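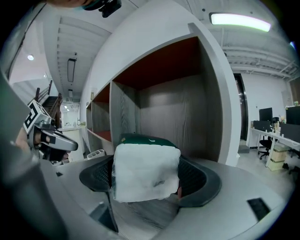
Karine Charbonneau asked whether a loose cushion counts as furniture, and if it does, who decides where it goes at night.

Under our rules it counts as a small item, class B, and it goes with the seat it is used on. Most of the questions Testum receives are of this kind. They concern the things that sit between the furniture and the stationery: cushions, cups, spare shoes, boxes of supplies, cable ends. Furniture suppliers do not cover them and cleaning contracts usually say they must not be moved.

## What Testum does

Testum plans storage for small offices and shared workrooms in Nekville and the surrounding district. We measure the room, list what is kept in it, assign each item a place and write the result down as a room sheet. We also supply and fit open shelving and low cabinets where the existing units do not suit the list. We do not sell desks or task chairs. Where a client needs them we pass on the room sheet with the clearances marked, and the client buys from whichever dealer they prefer.

The firm has six staff. Work began in a unit on Beaudoin Street with one van and a stock of second-hand cabinets, most of them from office closures. The stock has been sold off over time and we now order to size, but we still refit used units if the carcass is square and the back panel is sound.

## The room sheet

A room sheet is one page per room. It has a plan, a table of fixed furniture and a table of small items. Each small item is given a class:

- **A** — shared and used daily. Kept in an open compartment or on a top shelf, in reach of a standing person.
- **B** — used daily by one person. Kept at or on that person's seat or desk.
- **C** — used weekly or less. Boxed, labelled on the short side and put below desk height.
- **D** — no user found. Held in one marked compartment until October, then offered to the building and disposed of.

Class D was added by Keegan Arsenault after the first year. Until then unclaimed items were entered as C, and boxes of them were being moved from room to room with each new plan.

Seat cushions gave the most trouble. They are soft, they take up a full compartment if stored, and they mark. A pale cover on a cushion that is put away with toner or shoes will show it. Our present rule is that a cushion stays on its chair overnight, with the chair pushed in, and is lifted only when the seat is cleaned. Clients with shared desks use one open compartment for cushions and nothing else.

## Open compartments

We specify open units wherever the contents are in classes A and B. Doors hide a full cabinet until it is opened, and in a narrow room the swing of the door takes floor space that the plan normally needs for chairs. An open compartment can be checked by walking past it.

Our standard compartment is 300 mm deep. The narrow version, for walls beside a desk run, is 255 mm deep and takes an A4 tray placed sideways. The longest unit we fit in one piece is 4000 mm. Beyond that length we join two carcasses with a double divider, and the joint is always placed over a foot.

Back panels are usually ordered in a darker colour than the carcass. The reason is practical. Pale items such as tissue boxes, plastic holders and paper show up against a dark back, and something pushed to the rear can be seen from across the room. Grey wood grain with a red or red-brown back is a common order. Plain white frames are also common, mainly in tall units that stand against a white wall.
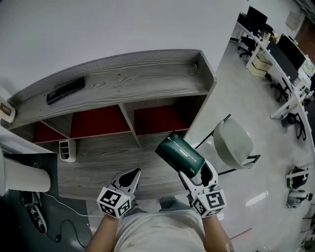 *Low cabinet in grey wood grain: three open compartments, dark red backs, raised rear edge to the top shelf.*

The raised edge at the back of a top shelf is worth the small extra cost. Boxed goods put down in a hurry tend to be pushed towards the wall, and without an edge they drop behind the cabinet. Side panels do the same job at the ends, where cups and cans are usually left.

Flat objects are the main misuse of a top shelf. They are put down at an angle and other things are then put on top of them. Our sheets ask for flat objects to lie parallel to the front edge, or to stand upright in a compartment with a slotted holder. Where the holder is kept outside the compartment its position is drawn on the plan, or it will drift.

## Floors and cables

Nothing in classes A to C is assigned to the floor. The exceptions are listed separately on the sheet: bins, visitor chairs, floor-standing equipment and anything that has to be near a socket. Loose cables are entered by the socket they serve. We do not fit trunking, but we mark where it would be useful and a number of clients have had it done from our drawings.

Shoes are entered as class B and go under the owner's desk, as a pair. Cardboard boxes may stand at the end of a desk run for as long as a delivery is being unpacked. After that they are flattened or given a class like everything else.

## How a job runs

1. First visit, normally at 8:30 before the room is in use. We measure and draw. Nothing is moved.
2. The item list is made with the people who work in the room. We do not assign a class to anything without asking its user.
3. Draft sheet. The client has it for a fortnight and marks changes on paper.
4. Fitting, if new units are needed, followed by the first full tidy to the sheet. Both are done in one day.
5. Return visit after six weeks. Items found away from their place are noted, and in most cases we change the sheet and leave the item where it was found.

The fifth step is included in the price. A place that is ignored by everyone in the room has been badly chosen, and the usual faults are a shelf set too low or a compartment on the wrong side of the door.

## Sheets and revisions

Each sheet carries a revision letter and is kept by us for as long as the client occupies the room. The Panov building, our longest-running set, is at revision H on the ground floor and revision C upstairs, where less is stored. Copies can be requested by the tenant of the room. Landlords receive the plan and the fixed furniture table only.

Enquiries about new rooms go to Keegan Arsenault. Please send the room's length and width, the position of the door and windows, and a rough list of what is kept there. Photographs are useful if the room has not been tidied first.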